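Warum ist das Sandwich eingepackt?

Kinderseite Küche und Alltag – Erklärt für Kinder ab 6

Ein belegtes Brot kennt jeder. Man legt etwas zwischen zwei Scheiben, fertig. Ein Sandwich ist im Grunde nichts anderes. Trotzdem sieht es im Kühlregal oder in der Kantine oft anders aus als das Pausenbrot von zu Hause: Die Rinde fehlt, das Brot ist zu einem Dreieck oder einem schmalen Keil geschnitten, und eine durchsichtige Folie liegt eng darum. Wer macht das so und wozu?

Woher das Wort kommt

Sandwich ist der Name einer kleinen Stadt in England. Nach ihr hieß ein Adelstitel, der Graf von Sandwich. Im 18. Jahrhundert soll sich ein Graf mit diesem Titel Fleisch zwischen zwei Brotscheiben bestellt haben. So konnte er essen, ohne das Kartenspiel zu unterbrechen. Ob die Geschichte genau so passiert ist, weiß man nicht. Der Name ist jedenfalls geblieben. Auf Deutsch spricht man ihn ungefähr wie »Ssändwitsch«.

Wie viele Scheiben braucht man?

Zwei reichen. Manche Sandwiches haben aber drei Scheiben und dazwischen zwei Füllungen. Dann liegt die mittlere Scheibe wie eine Wand zwischen den beiden. Sie trennt zum Beispiel etwas Saftiges von etwas Knackigem. Das ist praktisch, denn feuchte Zutaten machen Salatblätter schnell schlapp. Außerdem schmeckt man beim Abbeißen beide Füllungen auf einmal, obwohl sie sich vorher nicht vermischt haben.

Für solche Sandwiches nimmt man meistens weiches Weißbrot. Es hat kleine, gleichmäßige Poren und lässt sich gut zusammendrücken. Mit einem Brötchen wäre das schwieriger. Die Kruste würde krümeln und die Füllung an der Seite herausrutschen.

Warum man es aufschneidet

Von außen sieht man einem Brot nicht an, was darin steckt. Schneidet man es durch, liegen alle Schichten offen da, ein bisschen wie bei einer Torte. Man nennt diese Seite die Schnittfläche. In Läden dreht man sie gern nach vorn, damit man sich etwas aussuchen kann. 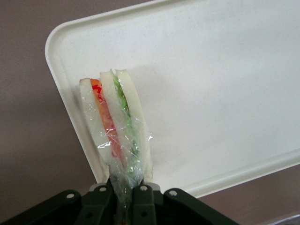 Drei Scheiben Weißbrot, eine rot-orange Füllung und eine grüne: ein Sandwich in durchsichtiger Folie auf einem hellen Tablett.

Die Farben helfen beim Raten. Rot und Orange kommen oft von Tomaten oder Paprika, Grün von Salat oder Gurke. Sicher ist das aber nicht. Auch eine Soße kann rot sein, und in einer grünen Creme stecken manchmal Kräuter oder Erbsen. Deshalb steht auf gekauften Sandwiches eine Zutatenliste. Wichtig ist sie vor allem für Kinder, die etwas nicht vertragen, zum Beispiel Milch, Ei, Nüsse oder Weizen.

Was die Folie macht

Brot enthält Wasser. Liegt es offen herum, wandert ein Teil davon in die Luft, und die Scheiben werden hart. Bei Brot ohne Rinde geht das besonders schnell, weil die Rinde sonst wie eine Schale schützt. Die Folie hält die Feuchtigkeit drinnen.

Sie hat noch weitere Aufgaben. Staub und schmutzige Finger kommen nicht an das Brot. Wenn die Folie eng sitzt, hält sie auch die Schichten zusammen. Und weil sie durchsichtig ist, muss man nichts aufreißen, um nachzusehen.

Einen Nachteil gibt es auch: Folie aus Kunststoff wird meist nur einmal benutzt und landet dann im Müll. Für das eigene Pausenbrot ist eine Brotdose besser. Man kann sie abwaschen und am nächsten Tag wieder füllen. Auch ein Wachstuch lässt sich viele Male verwenden.

Warum die Folie nicht kühlt

Viele glauben, ein eingepacktes Sandwich sei lange haltbar. Das stimmt nur zum Teil. Auf Lebensmitteln leben winzige Keime, die man nicht sehen kann. Wenn es warm ist, vermehren sie sich schnell, und davon kann man Bauchweh bekommen. Im Kühlschrank geht es viel langsamer. Ein Sandwich mit Wurst, Fisch, Ei oder Käse gehört deshalb bis zum Essen in die Kälte. An einem heißen Tag im September hilft ein Kühlakku in der Tasche.

Wozu ein Tablett einen Rand hat

Tabletts kommen in fast jeder Küche vor. Viele sind aus Kunststoff, denn das ist leicht und geht nicht so schnell kaputt wie Porzellan. Der Rand steht ein Stück hoch. Er bremst Dinge, die rutschen, und hält verschüttete Tropfen auf. Runde Ecken haben auch einen Sinn: In einer spitzen Ecke sammeln sich Krümel, eine runde lässt sich mit einem Wisch sauber machen.

Selber machen: ein Sandwich mit drei Scheiben

Du brauchst:
3 Scheiben weiches Weißbrot
etwas Frischkäse
1 Stück rote Paprika
ein paar Salatblätter oder Gurkenscheiben
ein Brettchen und ein Messer

So geht es:
Wasche dir die Hände und spüle das Gemüse ab. Tupfe es mit Küchenpapier trocken.
Lass dir beim Schneiden der Paprika von einem Erwachsenen helfen. Die Stücke sollen klein sein.
Bestreiche die erste Scheibe mit Frischkäse und verteile die Paprika darauf.
Lege die zweite Scheibe darüber. Bestreiche auch sie und gib Salat oder Gurke darauf.
Nun kommt die dritte Scheibe. Drücke alles mit der flachen Hand leicht an.
Schneide zuerst die Rinde ab und dann das Sandwich von Ecke zu Ecke durch.

Der Frischkäse ist übrigens auch eine Schutzschicht. Fett und Wasser mischen sich schlecht, darum dringt der Saft vom Gemüse langsamer ins Brot. Butter kann das ebenfalls. Soll das Sandwich noch warten, stell es abgedeckt für etwa 30 Minuten in den Kühlschrank. Danach lässt es sich sogar leichter schneiden – wer mag, wartet mit dem letzten Schritt also bis dahin.

Die abgeschnittene Rinde muss nicht weg. In Würfel geschnitten und in der Pfanne geröstet, passt sie gut in eine Suppe.

Wörter zum Merken

Schnittfläche: die Seite, die beim Durchschneiden entsteht
Krume: das weiche Innere vom Brot
Keim: ein winziges Lebewesen, das man nur unter dem Mikroskop sieht
haltbar: so, dass etwas eine Zeit lang nicht verdirbt

Text: Manouchehr Salehi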